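Home Visits Workshops Newsletter About

An Open Day at Sivum, Stirndale

I had been meaning to get out to Stirndale for years, and when the Sivum open day landed on a Saturday in October I ran out of excuses. Four of us drove over, parked in the wrong lot, and were put right by a very kind woman with a flask of tea who walked us all the way to the door.

Sivum does picking – teaching robot arms to take mixed things out of a bin, which sounds like the dullest job in the world until you stand and watch it. We went around in a group of 23, which was a bit of a squeeze, but everybody took turns at the front and the children were let through first.
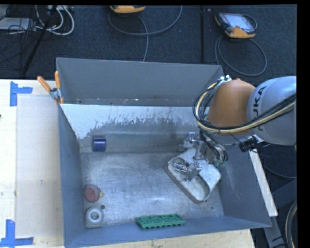
Our guide told us the team calls this setup Nava, and that they had tried 631 different household and workshop items with it so far. They would like to reach 1,000 by spring. Shiny things give them the most trouble, she said, and I believed her, having lost enough teaspoons in my own sink! I liked how plain the whole thing was, with a good solid metal bin, a clamp on the rim, and blue tape on the table just as I would have done it at home.

Somebody asked if the arm ever gets tired of it, and the guide laughed and said no, but the people do. After that we were taken down the hall to see Wekel, the software side, where a patient young man showed us on a big screen how the program chooses where to take hold. I followed perhaps half of it and enjoyed all of it.

There was soup and very good rye bread afterward, and we stayed far longer than we had planned. If you go next time, wear warm socks, as the hall is chilly, and use the lot behind the building.

We use cookies to remember your settings. OK / Read more

Contact | Copyright | Back to top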